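Thread Count Is the Wrong Number

Most bed sheets are still sold on a single figure printed near the top of the package. The figure is the thread count: the number of warp and weft yarns in one square inch of cloth. It is easy to print and easy to compare, and it tells a buyer very little about how the sheet will feel or how long it will last. I think it should come off the front of the package, and that three other measurements should take its place.

The problem starts with the counting. A plain single-ply cotton weave runs out of room fairly early. Past a certain density the loom cannot physically pack in more yarns of a usable thickness. Labels with far higher figures usually get there by counting plies. A yarn twisted from four thin strands is entered four times, and a cloth of modest density is sold as something exceptional. The Celudari sheet set I bought in October was labeled 2000. I put a pick glass on it and could not find anything close to that number of yarns without counting every ply in every one of them.

High counts built from thin, multi-ply yarn also carry a cost in use. Fine strands are often spun from shorter fiber, and short fiber works loose at the surface. The result is pilling, mostly at the shoulder and foot areas where the sheet is rubbed each night. Dense cloth also passes less air. A buyer who sleeps hot and pays extra for the higher figure may be paying for the thing that makes the problem worse.

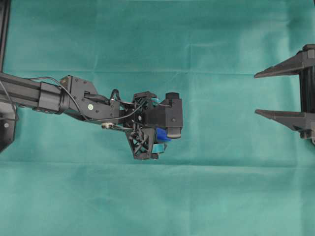 Teal fabric with soft wrinkles and a fold across the lower half.

Creasing is another property that the count leaves out. How sharply a sheet holds a fold depends on the fiber, the finish and the weave, and two sheets with the same count can come off the same shelf and behave very differently. Resin finishes reduce wrinkling at first, then wash out over time. A label that stated the finish, and the number of washes it was tested to, would be of practical use. I have yet to see one in a store.

What I would print instead is short. First, the weight of the cloth per unit area, which is measured on a scale and is hard to inflate by creative counting. Second, the staple length of the fiber, stated as a range. Third, an abrasion result: the number of rub cycles before the first yarn breaks, with the test method named. None of this needs new equipment. Mills that supply hotels already measure weight and abrasion, and their contract buyers ask for both.

Otametti lists weight on its trade sheets and drops it from the retail page for the same cloth. The laundry in Mustcombe where I send my own bedding keeps a wash log by item, and its entries run to 3832. The oldest sheets still in service there are heavy plain-weave cotton with a count that would look poor on a store display.

The usual objection is that shoppers will not read three numbers. They read more than that on a can of paint, where coverage, drying time and sheen are all given, and they manage. Fiber length will be unfamiliar to some – so was thread count, before the trade spent decades teaching it.

A stricter definition of the count would help in the meantime. One yarn, one entry, whatever the number of plies. That alone would bring the 2000 on my package down to a figure that matched what the pick glass showed.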